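Virkix Brings Hand-Held Grippers to Its Trullodstead Workshop

TRULLODSTEAD, March – Virkix announced today that its staff in Trullodstead now teach handling tasks to robots by doing the tasks themselves, with grippers held in the hand. 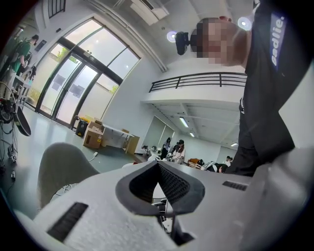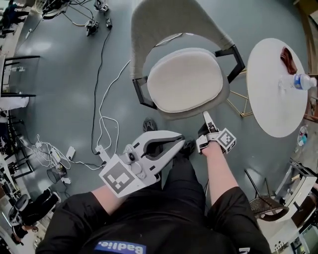
The program, named Kestulwood, has 46 employees. Until now they have recorded 1417 tasks, and the company wishes to reach 2000. All of them keep their positions and receive 185 hours of paid training.

"Before, I wrote instructions for the machine. Now I show it with my own hands, and my experience counts more," said Ningsih Sopacua, team leader at Virkix.

Herman Entili, head of operations, said that the shifts were made shorter after the employees asked for more rest for the wrists.

Contact: Virkix Press Office, Trullodstead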